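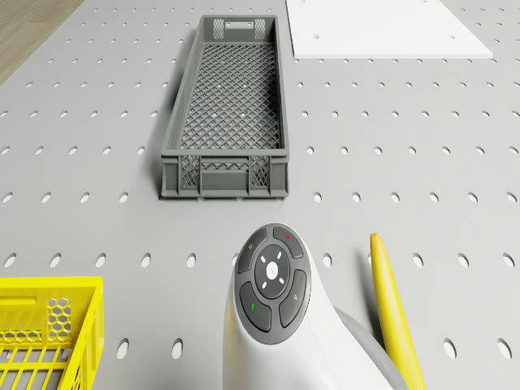

Section 4. Setting up your stall at the Muketcombe Community Market

This section is for stallholders who have received a confirmed pitch. If you have not applied yet, please read Section 2 first and come back later. The market is held in the Wistgate Hall and in the yard behind it, and the two places have different rules. Where a step is only for one of them, we say so.

Please keep these pages with you on the day. The phone signal inside the hall is weak and you may not be able to open them there.

4.1 Before the day

1. Find your pitch number in the confirmation letter. Numbers that start with H are in the hall, and numbers that start with Y are in the yard.

2. Check the size of your pitch. A single pitch has room for one market table and two chairs. A double pitch has room for two tables in a line or in an L shape, but the L shape is only possible on corner pitches.

3. Tell us if you need electricity. There are sockets along the north wall of the hall only, and we give these pitches in the order of request. There is no electricity in the yard.

4. If you sell food, send a copy of your hygiene certificate to Hạnh Vương before the Friday of the market week. Without the copy you can still come and sell other goods, but the food must stay in your vehicle.

5. Prepare your own small change. The information desk keeps a little money for emergencies and it is usually gone in the first hour.

Note: A pitch cannot be passed to another stallholder. If you cannot come, please write to us and we will offer it to the first person on the waiting list. You will get your fee back if you write before Friday noon.

4.2 Arriving and unloading

1. Come in by the Warraich Lane gate. The front entrance on the main road is for visitors and it stays closed until the opening.

2. Hall stallholders unload from 7:00 a.m. Yard stallholders unload from 6:30 a.m., as their vehicles must leave the yard before the hall people come in.

3. Stop at the gate and say your pitch number. You will receive a colored card for the windshield. Yellow is for the hall, green is for the yard.

4. Unload everything at once beside your pitch or beside the hall side door. Then move your vehicle, and only after that begin to build the stall. We know it is tempting to do it the other way, but one parked van in the lane stops all the others.

5. Park in the field behind the Brostness building. It is a walk of 3 minutes. After rain the low end of the field becomes soft — use the upper end, even if it looks more full.

Caution: The lane has two directions and no sidewalk. Drive at walking speed and use your lights, also in daylight. Children must stay in the vehicle until it is parked or until an adult can take them by the hand into the hall.

4.3 Building the stall

You can use your own table or hire one from us. The hired tables are in the store room at the left side of the stage. They are heavy and should be carried by two people.

1. Lay the table on its side on the floor, with the legs toward you.

2. Open both pairs of legs fully. Push the metal ring on each pair down over the joint until it stops. If a ring does not go down, the legs are not completely open. Do not hit the ring with a tool.

3. With one person at each end, lift the table and turn it onto its feet.

4. Press on the middle of the table with both hands. It may bend a little but it must not move from side to side.

5. Put your cloth on the table. It should reach near the floor at the front so that boxes under the table are hidden, but it must not lie on the floor where visitors can step on it.

6. Place the heavy goods first and keep them near the legs. The limit for a hired table is 60 kilograms.

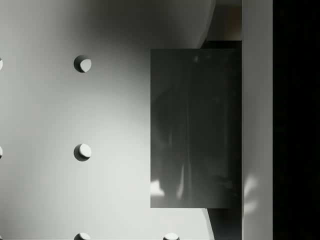 If you bring shelves or a rack, please put them at the back of your pitch or at the side against the wall. They should not be higher than your own shoulders, otherwise the neighbor behind you disappears from the view of the visitors and we hear about it all morning. Shelves that stand on top of a table must be fixed to it with clamps. Tape is not enough.

For the yard there are some more steps.

7. Open your canopy together with a second person, and only to the half height at first.

8. Fix a weight on each leg before you raise it. Pegs cannot be used, because the yard has a hard surface. You can borrow weights from Sơn Lý at the gate and you must bring them back to him.

9. Raise the canopy to full height, one side after the other.

Caution: If the wind becomes strong, the market manager may ask all yard stallholders to take down the canopies. Please do this immediately, also when you have customers. A closed canopy can remain on the ground behind your table.

4.4 The safety check

At 9:15 a.m. a member of the team walks through the hall and then the yard. It takes only a moment for each stall. Please be at your pitch, and have the following ready:

— the way between the stalls is free, with no boxes and no signs standing in it
— the fire exits can be opened from inside
— every cable on the floor is covered with a mat (mats are at the stage)
— your pitch number is visible from the front
— prices are shown, either on the goods or on one list

If something is not right you will be told what to change, and the person comes again before the opening at 10:00. In most cases it is a cable.

4.5 During the market

1. Do not leave the stall alone. If you need a break, ask at the information desk and someone will stand there for a quarter of an hour. They can watch the goods but they cannot sell for you.

2. Keep music low enough that your neighbor can speak in a normal voice.

3. If you find lost property, bring it to the desk. Lost children also go to the desk, together with you. Do not send them alone.

4. In an emergency call extension 155 from the wall phone next to the kitchen. It rings at the desk and in the office. For an ambulance or fire, dial the normal emergency number first.

4.6 Packing up

The market closes at 3:00 p.m. Please do not pack before this time, even when you have sold everything. Vehicles may enter the lane from 3:20 p.m., yard first.

1. Clear the table completely and fold the cloth.

2. Turn the table on its side with two people, pull up the rings, and close the legs.

3. Return it to the store room and let the person there cross out your name. Tables which are not crossed out will be charged.

4. Take your waste home with you. Flat cardboard is the exception and can be left next to the green container in the yard.

5. Give back your windshield card at the gate.

Note: If you would like the same pitch in October, write your pitch number and the word SAME on the back of the card before you return it. We have 324 names on our mailing list and cannot remember each wish, but we do read the cards.

Changes to a booking, payments and refunds are in Section 5.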